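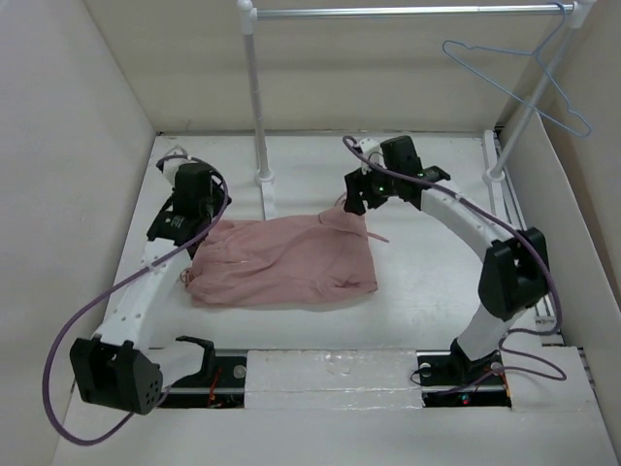
Dusty pink with narrow straps, spread out for folding

Brellidgate Summer Clothes Swap: The Folding Table

Well, we finally got the gallery up, and thank you for being so patient with us! Raluca Tănase and I spent most of September 20, 2022 getting the summer things folded and put away until April, and I promised everybody who gave us a bag of clothes that I would write a few words about how it went. We had 265 pieces to get through (last year it was 300, but a good many coats were mixed in with those), and I must say I enjoyed it more than I expected to, what with the radio going and Raluca's plum cake waiting for us in the kitchen.

The pink one at the top of the page is my favorite to show people, as it has all the little troubles of summer clothing in one place. You get those long wrinkles running diagonally across the body, and then the shorter folds that like to bunch up near a corner, and a strap that has wandered off to the side by itself. Our way is to lay the piece out flat and wide first, smooth from the middle toward the edges, and tuck the straps in before making any fold at all – a strap left out will catch on whatever is stacked next to it, and then you are untangling half a box next spring.

Thin straps and cords go inside the first fold, and the finished bundle stands on its edge in the box so you can see every color from above. Raluca learned it that way from her aunt in the Chiriac shop, and I have gone over to it completely.

If you are missing something you lent us, write to me and I will gladly look through the boxes.

Bakari Mwaipopo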